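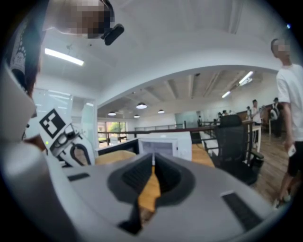
Hello all, and thanks for the many replies on the draft good-practice sheet for hand-held gripper recording. I've read every one of them, some over breakfast and some on the train, and I want to take up the section on shared rooms first, as it drew the most mail. Our sheet as it stands talks only about the operator and the tool, as though the two of them lived in a closet. Most of us work in something closer to a normal office, with a second person an arm or two away checking a phone, an office chair parked at the end of the desk, and colleagues going about their day farther back in the open area. All of them end up in the wide lens whether they meant to or not, and so do their faces unless those get pixelated before the material goes out. So I'd like the sheet to speak to them as well as to us.

Somebody at the Rodedstead site wrote last month:

> I like the draft on the whole but section 3 worries me. It says
> "obtain consent from all persons present." Fine for the two or
> three people at the bench. But we share a floor with another
> group and people wander through all day long. Do I stop each of
> them? Do I stop recording each time? If we take the rule at its
> word we will never finish a session, and if we don't, then we have
> a rule that everybody breaks, and I'd sooner have no rule at all.
> Also, is masking faces enough? We had a badge and a whiteboard
> turn up very nicely in the Poma set, long after the faces were
> taken care of.

I think this is a very fair complaint, and I'm a little embarrassed, because I wrote that sentence myself and was rather pleased with it at the time. What I'd propose is splitting people into two groups. Those who work at the desk or stand next to it sign the form before the session, same as now. Those who merely share the floor get a notice at each entrance and a message the morning of the recording, with the hours on it and a name to go to if they'd like to be left out. If someone asks to be left out, we turn the desk or we wait. It's slower, I know, but at Nandora they have worked this way since August and the complaints they used to get have pretty well dried up.

On masking, I agree that faces alone won't do. The wording I have now is "faces, badges, screens, and any writing that identifies a person or an employer." Printed shirts gave me some trouble here. A graphic on somebody's chest is usually harmless, but a team name isn't, and I'd leave that to whoever does the review. Phones held in the hand should be treated as screens, even when the glass is turned away, for the simple reason that people turn them back again.

Then there's the matter of how much gets reviewed. The draft asks for 88 clips out of every 1000 to be looked at by a human being after the automatic masking. Two of you said that was an odd number, and it is! It came out of the Đặng pilot, where it was what one reviewer could get through in a shift without going cross-eyed. I'm happy to change it if anyone has a better-grounded figure, but please send the reasoning along with it.

A few smaller things, while I have you:

Markers on the fingers. Wipe them before the session and check that both are flat and fully stuck down. A lifted corner is easy to miss and miserable to find later.

Walkways. Keep 4 feet clear behind the operator, and roll the chairs out of that space. Anyone wearing a head-mounted camera should have a partner who watches the floor for them, especially on a mezzanine or near stairs – a railing is a comfort, but it doesn't help you with a chair leg.

Status lights. Please don't rely on a small light on the tool to tell bystanders that recording is on. They won't know what it means. Put up a sign that says it in plain words.

I'll fold all this into version 4 and send it around before the next call. If you have wording you'd prefer for section 3, plain text in the body of your mail is much easier for me than an attachment, as my mail program does dreadful things to attachments. And to the person at Rodedstead, would you be willing to share the notice you put by your elevator? Several people have asked for it, and I'd like to add it as an appendix if you don't mind.

Warm regards to all,
your sheet editor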